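Collecting Demonstrations with Hand-Held Grippers
Course handout 4, revised 9th July

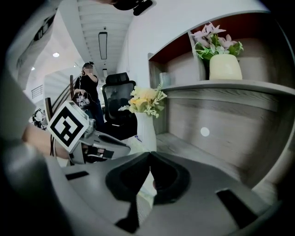 One reader of last term's version, Ross, asked why the handout spends so many pages on collecting and so few on training. The training code is given to you and takes an afternoon to run. The examples are your own work, and most of the trouble we see in the reports starts there.

1. What counts as an example

An example, also called a demonstration or an episode, is one complete attempt at one task, from the moment you start recording to the moment you stop. It contains the video from the gripper, the position of the gripper over time, and the opening of the fingers over time. In two-handed work it contains all of these for both grippers, on one clock.

The learner is trained to predict the next short stretch of motion from the last few images. It has no access to what you meant to do. If you pause to think, the pause is in the data and the learner will copy it. Decide on the motion first, then record.

2. Before recording

Set the clocks on both grippers from the same laptop. Check that each lens is clean and each marker lies flat. Open and close the fingers fully five times while recording; this is the calibration clip and it goes in the same folder as the session.

Walk through the space once with the mapping mode on. Move slowly and come back to where you began. Position tracking depends on fixed detail in the room, so plain walls are hard for it and shelves, railings and furniture help. Do not move large items after the map is made. If you have to, make a new map.

People may be in the room. Ask them first, and blur faces before the files are uploaded to Kosum.

3. During recording

Keep the object in view of at least one gripper. Move at about half your normal speed. Avoid using your free fingers to nudge things, as the robot has none.

Change the starting position between episodes. A set in which the object always starts in the same spot teaches one motion. Change the height you start from as well, and the side you approach from. In two-handed tasks, let the left gripper start first in some episodes and the right in others, unless the task itself fixes the order.

If you drop something, pick it up with the gripper and go on. Label the episode "recovery". A short set of recoveries is worth having. If you pick it up by hand, discard the episode.

4. How much is enough

Each group hands in 500 usable episodes of its assigned task. In the November run the groups together recorded 1,104 episodes on the Wedik task, and 177 were rejected. The usual reasons were lost tracking, clocks that had drifted apart, and a missing calibration clip. Plan for similar losses.

Do not fill the quota in one sitting. Tired operators get sloppy with the fingers, and it shows in the opening curve.

5. Checking and labeling

Run the Drelar script on each session the same day. It flags jumps in position and gaps in the video. Watch every flagged episode yourself before you delete it; the script is strict about fast turns, and some of those are fine.

Labels are: task name, operator initials, room, outcome (success, recovery, fail). Keep the fails in a separate folder. They are not used for training in this course but we look at them in week 11.

Reading for next time: sections 2 and 3 of the course notes on imitation learning. Bring one session folder, already checked, on a drive.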